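The Small Arm That Wants Your Sorting Job

Tramilville has two kinds of companies now: those which sell robots to factories, and those which hope to sell them to everybody else. Homton belongs to the second kind. Its new packing kit, called Povport, is offered to small shops that put samples, sweets or spare parts into boxes by hand, and I spent a Wednesday with it to see if the offer is serious.

The kit is rented, not sold. For 700 dollars a month you receive the arm with its hand, the software, and a person who comes to set it up. Sylvie Perron, who manages the rentals, told me that most customers begin with one product and one box, and she prefers it like this. "When they want to start with everything, I ask them to wait," she said.

Teaching a new task is done by demonstration. An operator guides the arm through the movement, and the system keeps each attempt as a lesson. Homton recommends 32 good attempts for a simple box with partitions. Aiman Sembiring, the technician who taught me, threw away several of mine without any discussion. I was too fast, he explained, and I let go too high. After lunch my attempts were better, or he became kinder.

The task of the afternoon was small wrapped packages, to be placed in a cardboard organizer with two columns of compartments. It is a modest job, but it asks for quite a lot. The wrapper is printed, the partitions are thin, and the fingers must hold the package upright between them without pressing it flat.
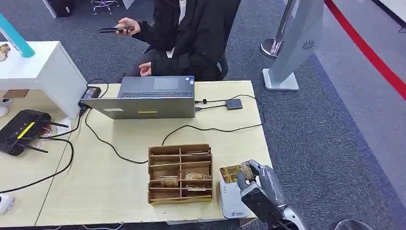
Does a shop need its own engineer to use the kit? For daily work, any employee who has done the one-day course can run it, and Homton takes care of the rest by remote connection.

The remote connection has its weak side. Emanuel Mocanu, who rents a Povport for his tea business, lost a whole morning when his internet was down — the arm can repeat old tasks offline, but it cannot learn new ones. He still renewed his contract. His busiest day last July had 328 sample boxes, and he says he would not like to fill them by hand again.

I have my own complaints. The manual is translated badly in places, and the emergency stop comes with a cable that I found too short. The monthly price includes only 5 hours of telephone support, after which you pay by the hour. A competitor, Szűcs, gives unlimited calls, although its hand has a simple two-finger grip and costs more to rent.

Homton says that a longer cable will be in the next delivery. The manual is also being rewritten, and Perron has asked me to send her my notes in the margins.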